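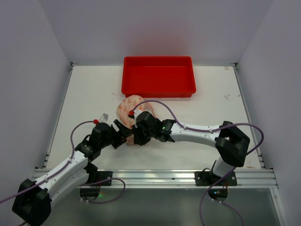 Reading Room > Short Fiction > The Tulip Bag

The bag went missing somewhere between Drolska and Hakach, and I blamed my sister for it, which I'd like to get out of the way first. I blamed her in the car, I blamed her on the phone, and I blamed her in front of the man who came about the boiler.

It was our mother's laundry bag. Mesh, peachy sort of colour, pink binding all the way round, tulips everywhere. In between the tulips it said ENJOY in tiny letters with a line underneath. Enjoy what? Socks? When we were small we thought it was an instruction, and we used to shout it at each other whenever somebody had to put a wash on.

After the flat was sold we divided everything up in one weekend. My sister wanted the lamp and the good saucepans and I wanted the bag. I said so quite clearly, I thought, while she was wrapping plates in the local paper. Then I drove 467 kilometres home with the back seat full of boxes, opened every one of them on the hall floor, and there were no tulips in any of them.

"You've got it," I told her.

"I've got a saucepan with your slippers in it," she said. "I haven't got your bag."

We didn't speak for 2 weeks after that. Over a laundry bag! I did my delicates in an old pillowcase with a knot in the top, and each time the knot came undone I felt I'd been proved right about something.

Then a card came from the Hotel Brokirano, forwarded twice, with a coffee ring on it. It was dated Tuesday, August 19, 2025, and it said an item of laundry was being held under number 752, and would the guest kindly collect it before the end of September. I'd forgotten the hotel completely. I'd stopped there on the drive home because of the rain, one night, with a single overnight case and a headache. I certainly hadn't taken any washing in with me. Or so I would have sworn, to anyone, in any court. 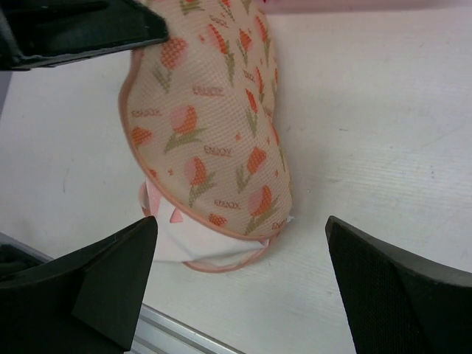 Number 752

The woman at the desk went off through a door marked Linen and was gone long enough for me to read every leaflet on the rack, including one for a bus museum. She came back with it held out flat on both hands, like a cake.

"We didn't like to open it," she said. "There's something of yours inside."

I could see there was. Something white, folded and tucked in at the bottom and poking out a bit, and I didn't recognise it at all. I signed the book, thanked her too many times and went and sat in the car with the bag on my knees. All those tulips, with their little stitchy leaves sticking out. The pink trim was nicer than I'd remembered – shinier, somehow.

I should have looked straight away. I drove to the Mizuno instead, the café by the roundabout, and ordered soup I didn't want. Then I rang my sister.

"I've found it," I said.

"Where was it?"

"In a hotel."

"My hotel or your hotel?"

I said the soup had come.
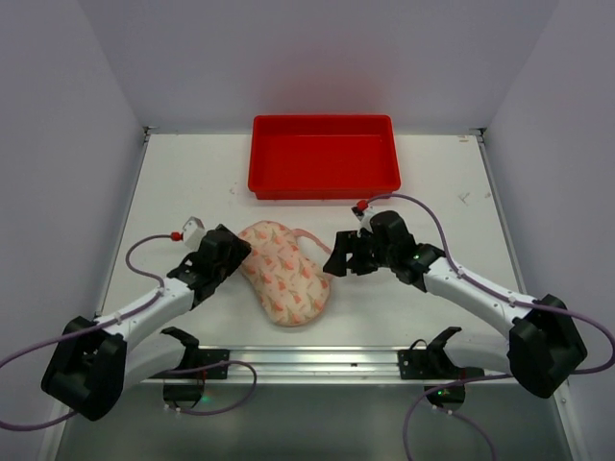
What my sister said

She drove over on the Saturday. I'd put the bag on the kitchen table ready, and she picked it up by one corner and turned it over before she'd even got her coat off.

"It's smaller," she said.

"You're bigger."

She undid it and drew the white thing out, and it was one of Mum's tea towels, ironed into a square. Neither of us had packed it. We went through that weekend hour by hour, who had done the drawers and who had done the airing cupboard, and neither of us had ever put a tea towel in there. It must have been in the bag already, from the last time she'd used it.

My sister unfolded it, looked at both sides and folded it up again on the same creases.

"Well, you're not having this as well," she said, and put it in her handbag, and I filled the kettle.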